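# Hernberg shop changes how it services gripper jaws

February's maintenance bulletin from the Hernberg repair shop went out to customers on Friday, February 21, 2020, and most of it deals with one job: the care of two-jaw grippers with padded faces. The shop now asks that the pads and pivot bolts be checked together, on the same visit, instead of on separate schedules.

Wayne Ashworth, who runs the service bench, said the change came out of a run of repairs that started in November. Pullura, a packaging firm across town, sent in the same gripper three times. It was dropping light jars on the left side of the cell. The pads were replaced twice and the drops came back within days.

"We kept treating it as a pad problem," Ashworth said. "The third time Chantal put a gauge on the jaw and it was rocking at the pivot."

Chantal Fortin found that the bolt on one side had backed out slightly. The jaw still opened and closed, but it met the part at an angle, and the lower corner of the pad took nearly all the load. The corner wore smooth while the rest of the face looked new. She cleaned the joint, reset the bolt with thread locker and fitted a new pair of pads. The gripper has been back in service at Pullura since the second week of January.

Under the new routine, the jaws are opened fully and the power is locked out before anyone touches the tool. Each arm is pushed sideways by hand at the tip. If there is play, the pivot bolt comes out, the bore is wiped and the bolt is checked for a bright ring where it has been rubbing. Pads are changed in pairs even when only one is worn. The old adhesive has to come off completely, and the new pads sit under a clamp for 10 minutes before the jaws are cycled.

The shop also wants the jaws run through 290 open-and-close cycles with no part in them before the tool goes back to work. Declan Treloar picked the number. It takes about half an hour on the bench controller at the slow setting, and he checks both bolts again when it stops.

The bulletin asks customers to watch for early signs between visits. Parts that turn slightly as they are lifted are the usual one. Black dust near the joint is another.
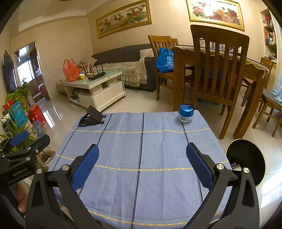 Pad wear is easiest to judge with the jaws apart and good light on the inner faces, and Fortin asks operators to look there before they call. A textured pad should show its pattern from edge to edge. On a tool with blue pads and black arms, the two faces can be compared across the open gap, and the silver pivot bolts are in plain view for a paint mark. She puts a line of paint across the bolt head and onto the arm. If the line no longer meets, the bolt has moved.

Spare pads are stocked at the Hernberg counter in packs of six. Orders from Umden go out with the Tuesday van. Montri Jaidee handles the counter and asks that people bring the old pad or write down its thickness, as two of the common sizes are hard to tell apart by eye.

A second bench for gripper work is due to open at the Fikre site in seven weeks. Kai-wen Chien will be in charge of it. Until then, tools dropped off at Fikre are still sent to Hernberg, and customers should allow an extra day each way.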